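# Clearing haze and water spots from a stainless pot lid

Applies to brushed domed lids with a plastic knob, including the Planau stockpot set. 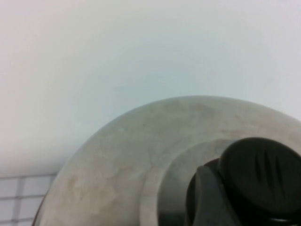

Haze on the outer band is usually mineral residue. Dish soap alone will not remove it.

1. Wash the lid in warm soapy water and rinse.
2. Mix white vinegar and water in equal parts.
3. Wet a soft cloth with the mix and lay it over the dome for 5 minutes.
4. Wipe along the brushed grain. Do not use steel wool.
5. Work the recessed ring around the knob with a cotton swab. Use a soft toothbrush on grooves in the knob.
6. Rinse both sides and dry at once with a microfiber towel.

If spots remain, repeat step 3 for 12 minutes. Brown or rainbow stains are heat tint and need a powdered cleanser, applied as a paste and rinsed off fully.

Check the knob screw before storing the lid. Tighten by hand only.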